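Home | Guides | Set-up | Spares | Contact

Ornley Bench Systems – Set-up Guide
Section 2: Planning and budgeting for a two-arm workstation

This section is intended for departments preparing a purchase request for the Nimri two-arm station. It should be completed before an order is placed. Installation is covered in Section 3.

2.1 Setting the scope

1. State the task in one sentence. The standard acceptance task is the placing of small items from the table into a shallow tray.
2. List every item the arms will be expected to handle, with the widest and narrowest dimension of each.
3. Decide whether both arms are needed. A tray placed centrally, with items on either side, allows each arm to work from its own side and shortens the reach.

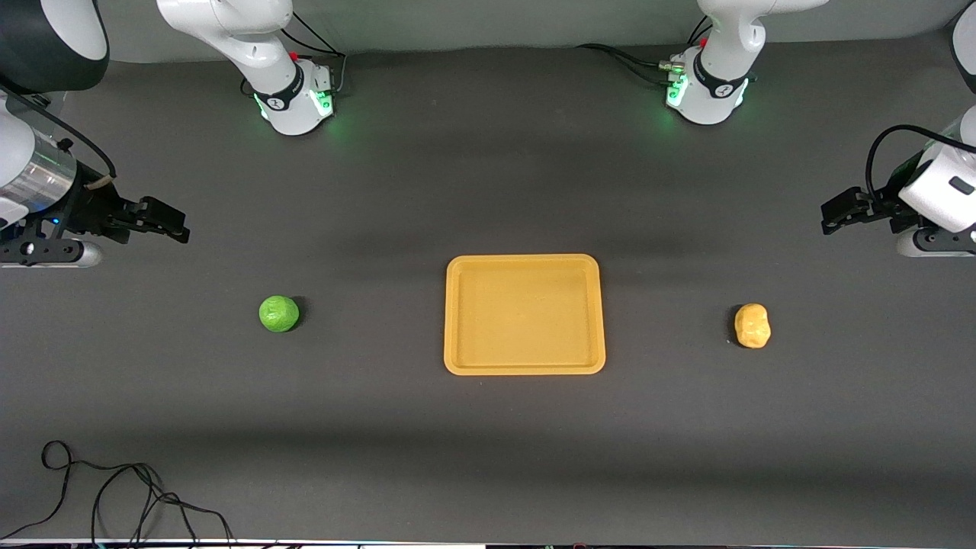

Figure 2.1 – Tray and items set out between the two arms, grippers open.

4. Measure the table. Allow a clear margin of 20 cm between the tray and any fixed object.
5. Record the colour and finish of the table top. A plain matt surface in a dark shade is preferred, and re-covering an existing table should be entered as a separate cost.

Note: Items used for acceptance should be the same as those listed in step 2. Substitutes are permitted only where the supplier has agreed in writing.

2.2 Grippers and wrist cameras

1. Order one gripper and one wrist camera for each arm. A shared camera is not supported.
2. Check that the view from each wrist takes in both fingers and enough of the table to find the tray.
3. Include one spare pair of fingers for each gripper. Fingers are treated as consumables and are not covered by the warranty.
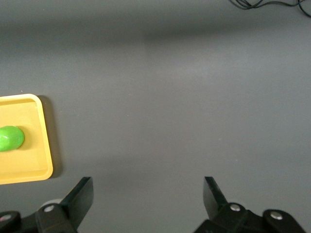

Figure 2.2 – Wrist view with a green item in the tray and both fingers in sight.

4. Budget for cable clips and sleeving. Loose cable on the table top should be routed clear of the working area before the station is handed over.

Caution: Do not fix cables to the moving part of the gripper. Leave enough slack at each joint for full travel.

2.3 Costs and lead times

1. Enter the mounting kit (part 1028) on its own line. It is not included in the price of the arms.
2. Allow 60 days from order to delivery. Orders placed in August may take longer – the Skerngate depot runs a reduced service in that month.
3. Reserve two working days for set-up and acceptance.
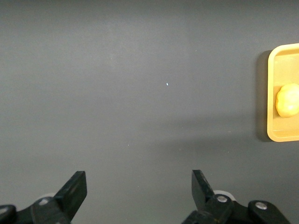
4. Add the cost of operator training. Places at the Pradivdale training centre are booked separately and cannot be transferred between departments.
5. Obtain the signature of the budget holder and attach the completed item list.

Note: Quotations remain valid until the date printed on them. A revised item list requires a new quotation.

Last revised December 29, 2023

2 comments | 20 shares

Related sections
Section 1: Before you begin
Section 3: Installing the arms
Section 4: Wrist camera alignment
Spare parts and consumables list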